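Search stories Search
Reading time: 2 min

THE OPERATOR'S PORTION

The job ticket from Tedesco asked for 2,000 accepted demonstrations of one task, to be recorded in the Dralcombe room. Dralcombe was a model. It had walls, a tiled floor, a table and a clock, and it ran on a server in a building I had never visited.

I worked from a desk in Lirnton with a hand controller, a foot pedal and two monitors. The controller sent position and grip. The pedal started and stopped a recording. Anything my hand did between two presses of the pedal became training data, including the mistakes, unless I marked it for deletion.

The guidelines were 11 pages long. Approach from above where possible. Do not pause within reach of an object. Do not correct a grasp more than once. If the correction fails, stop, mark, reset. The policy would copy hesitation as readily as it copied anything else, and in February a whole batch had been thrown out for that reason. The arm trained on it had learned to stop short of every object and wait.

Those had been my recordings. I had a habit of checking the clock.

I kept the wrist view on the left monitor and the room view on the right.

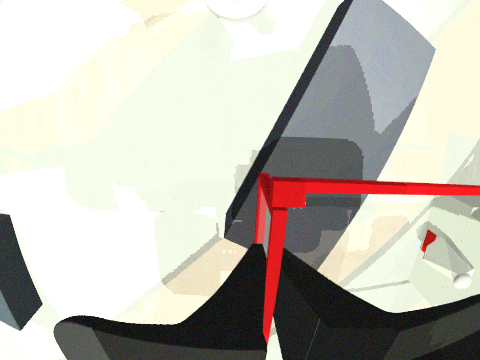
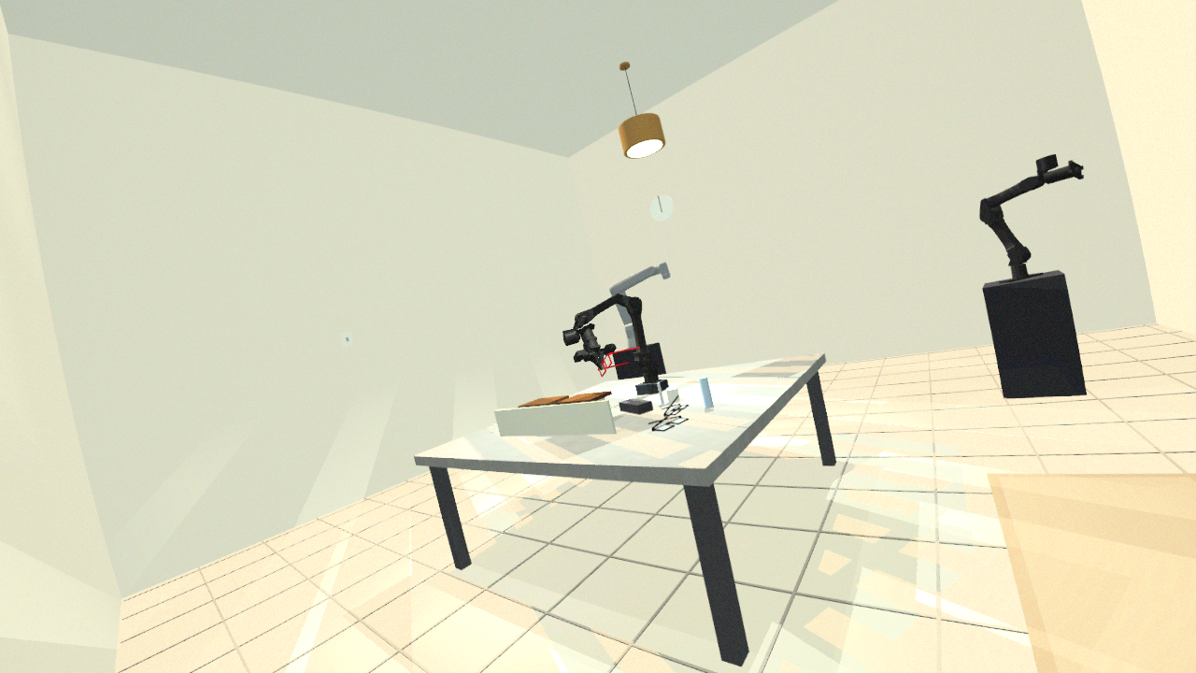 The fix, according to the reviewer's notes, was to decide before pressing the pedal. I tried it. I looked at the table, chose the object, chose the angle, then pressed and moved without stopping. My acceptance rate went up. My wrist hurt less. I began to do the same at home with cupboards and door keys, and I did not mention this to anyone.

Near the end of the contract Demico, who ran the training side, sent back the first policy for comparison. The procedure was simple. The operator watched the policy run five times, scored each run and took over by controller if it failed. I laid my hand on the desk, off the controller, and started the first run.

The arm moved down, closed, lifted and released. Success. The second run was the same. On the third the grasp was off by a small amount, and I reached for the controller, but the gripper had already opened, backed away and come in again at a steeper angle. One correction. It was how I would have done it, with a slight turn of the wrist at the end that served no purpose. I had broken that wrist at nineteen and it had turned that way ever since.

I looked through the guidelines for a rule on this. There was a section on jitter and a section on drift – neither applied. The turn was smooth, it cost a fraction of a second, and it was in every accepted recording I had made.

The form had a field for operator comments. I typed "slight rotation on release, consistent" and then deleted it. I scored the third run as a success and started the fourth.

31 May 2026

Contact | Copyright the author, all rights reserved | Back to top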